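About the Grimulgate Manipulation Club

Grimulgate is a student robotics club working on one problem: getting a two-armed robot to handle household fabric. Members join in their second year or later and stay for at least one full term. The faculty adviser is Gertraud Danzer, who teaches the controls course and signs off on all hardware changes.

What we work on

Rigid parts have a fixed shape, so a grasp can be planned from a model. A shirt has no fixed shape. It folds over itself, hides its own edges, and changes when it is touched. Our current project, Drokside, covers picking garments up from wherever people leave them: chair backs, bed rails, the edge of a tub. Sessions are held in ordinary homes, with the furniture left where it stands.

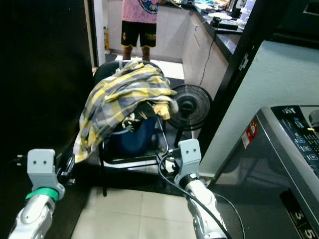 Each attempt is stored as one episode, with joint positions, gripper opening, and video from the head and wrist cameras on a common clock. An episode ends when the operator releases the pedal. Failed grasps are kept and labeled. The Drokside set holds 2,000 episodes, of which 1,845 passed review. The rest were set aside for dropped video or clock drift and are not used in training.

Review is done by 2 members working separately. If their labels differ, the episode goes to the next club meeting. Most of the disagreements concern partial grasps, where one layer of cloth is held and a second layer comes along by friction. The labeling guide was rewritten in January to give these their own code.

The wrist view matters most in the last few inches of the approach, when the arm itself blocks the head camera. It is also the view most affected by motion blur. We have tried shorter exposures, which help near a window and hurt in a hallway – the current setting is a compromise and is written on the inside of the equipment case lid.
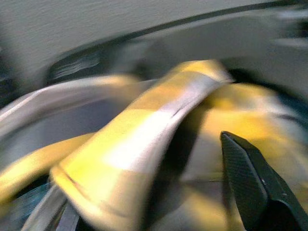

Competition

The club enters the Mangundap student challenge, fabric division. Our best score to date is 85 points. Points were lost on regrasping: the arms held the collar well and then let go too early during the handoff. The release timing has been changed and is being tested now.

Software

Our logging and playback tool is called Borketti. It runs on the club laptops and reads every episode format we have used, including the first one, which stored the two arms in separate files. New members usually start by fixing a small Borketti bug.

Joining

Applicants should be able to write basic Python and read a wiring diagram. Prior work with robot arms is not required. Training covers the emergency stop, cable routing, gripper pad replacement, and camera calibration, in that order. Send a short note to the club mailbox with your year, your major, and the evenings you are free.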